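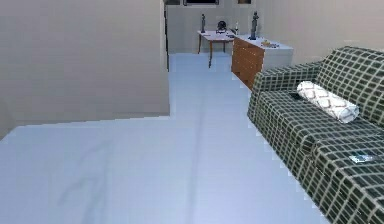

**Calado regional turboprops – anyone flown one?**

**propwash_pam:** Hello all! I've booked the little Juvora hop over to Vistton in July, and I'm told it's one of the old Calados. I do love a propeller – is row 6 any good for watching the wheels come up?

**tailskid:** Lovely choice, Pam. Row 6 is right by the gear, but it's noisy, so take earplugs. 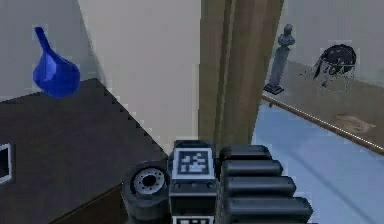
*Blue funnel-shaped object on the brown cabinet*

**rinurard_rob:** Sorry, can't agree about the noise. I've had far worse on the Rinurard run, and I'd sit there again tomorrow.

**tailskid:** Well, Rob, your ears have had more practice than mine!

**propwash_pam:** Thank you both – row 6 it is, and I'll pack the earplugs.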